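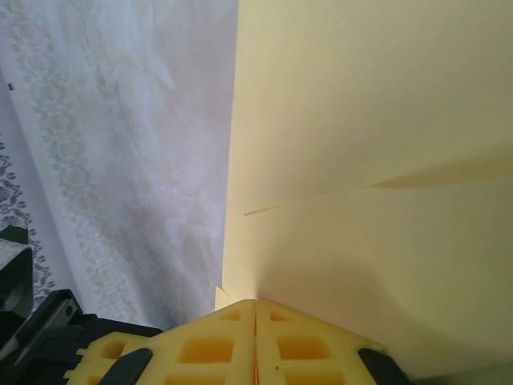 Cream sheet at the grippers, with the lace curtain behind. Watch the corner for a fold.

Workshop tips: sharing the folding table with an arm

We've had the Cimari arm in our card and envelope workshop since last October, and I get so many letters asking how we manage that I thought I'd put the useful bits on one page. We're a small place, with 3 folding tables and a kettle that never gets a rest, so please take all this as one shop's habits and bend it to suit your own.

Fan your paper before you load it. I know, I know, you've been told this for the printer all your life, but a person feels two sheets stuck together and an arm just lifts them both. Heavy card wants fanning from both ends.

Look at the corners. A small bent corner right where the fingers close is the thing I check for most, as a sheet picked up that way tends to go into the fold a little crooked. Flatten it with the back of a spoon (a bone folder is nicer, if you haven't lost yours again).

Keep the light soft. Bright sun on pale card gave us no end of trouble, and we tried blinds and brown paper before settling on a plain old lace curtain. It lets in plenty of day and takes the glare off, and it washes on cool with a drop of wool soap. Pin it well back from anything that moves, and stop the arm before you go anywhere near it.

Wipe the finger pads at lunch and again before you go home. Barely damp cloth, then a dry one. Paper dust is slippery stuff, and you'll see the grip go off before you see the dust.

Now, the people side, which is what most of you were really asking about. The long runs of plain folding used to leave us with sore thumbs by Thursday, and those have gone to the arm. Our biggest this year was 2,359 cards for Flikska, and I can't say anyone missed doing them by hand. What we do more of is checking, packing and putting things right, and that tires your eyes and your patience in a new way. We swap jobs every 38 minutes, an odd number that came from the length of somebody's favorite radio program – it stuck, and it works.

Do keep your hand in, though. Each of us still folds 100 sheets a week the old way, and the fiddly Softić liners are all done by hand. When the power went off at Draltholm for a whole morning, we were very glad of the practice.

Last updated September 6, 2024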